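Okgate practice chimes, 8 notes: two months in

4 min read · 2 comments · 8 shares
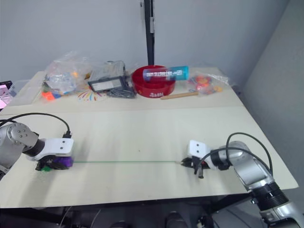

CIVIDIK, July

Bought these for the beginners' group, who were sharing one tatty set between everybody and getting cross. The Okgate is the 8 note set, C to C, square tubes, clapper on a rubber hinge. Comes in a zip bag. No stand, no music, one sheet of instructions folded so small it tore.

Sound first. Good! Warmer than I expected at the price, and the low C holds on nicely if you let it. Top C is thin and dies early. The A was a touch sharp next to our old Plemik chimes, fine if you only play the set with itself, less fine if you mix. I do mix, so the A mostly stays in the bag.

Clappers are stiff out of the box. Smaller children were flinging their whole arm at it and getting a clunk. Loosened up after a couple of weeks. The adjusting screw is tiny and you need your own screwdriver. Would of been nice to have one in the bag.

Damping is easy, tube against the shoulder, no buzz. Two in hand is harder. The grips are fat and don't sit across each other well, so forget four-in-hand unless you've got hands like shovels.

Note names are stickers. The F has gone already and the G is lifting at one corner. I've gone over them all in paint pen.

Weight is fine for a half hour practice. After a full hour my wrist knew about it with the low ones.

Compared with the Han set I tried last year: Han is better in tune and teh case is a proper one, but it costs a lot more and the clappers rattle. For church or a concert get the Han. For a cupboard at school, these.

Would I buy again, yes, probably a second set so the big group can double up. Just wish they'd sort that A.

Related
Plemik table foam: worth it or use a blanket?
Gloves or no gloves for chimes
Easy 8 note tunes for new ringers
Mending a split bell case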